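Ticket: Gundeck store, product listings
Opened by: Pavithra Kartha
Assigned to: Ville Lahtinen
Status: Closed

Pavithra, 9:20
Since the June update, listing photos upload but the size menu is missing on the product page. Customers can't add anything to the cart. It affects 21 listings, all shoes. Bags and belts are fine. 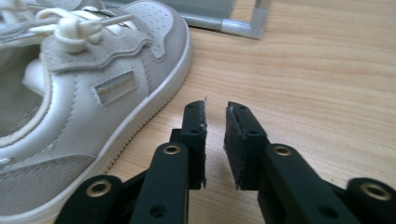
Ville, 10:05
The size menu is built from the variant table, so I checked that first. The rows are there. I used the low-top listing for testing — the white one with light grey suede overlays — and its color loads correctly as "white/grey". Only the size field comes back blank. Cleared the page cache, no change.

Ville, 11:15
Found a difference. The shoe listings were imported from Fatorora, and the import saved sizes as text with a trailing space. The old code trimmed it. The new code doesn't.
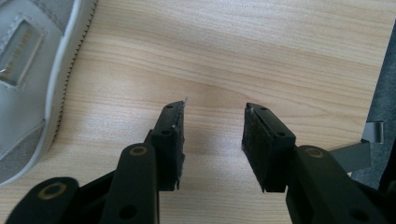

I ran the trim on 11 listings and the menu came back on all of them. Holding the rest until Anil Hegde confirms the backup.

Anil, 1:40
Backup is done. Go ahead.

Ville, 2:10
Remaining listings fixed. Added the trim to the import script as well. Test order went through in size 11.

Pavithra, 2:30
Menus show on my side too. Please close.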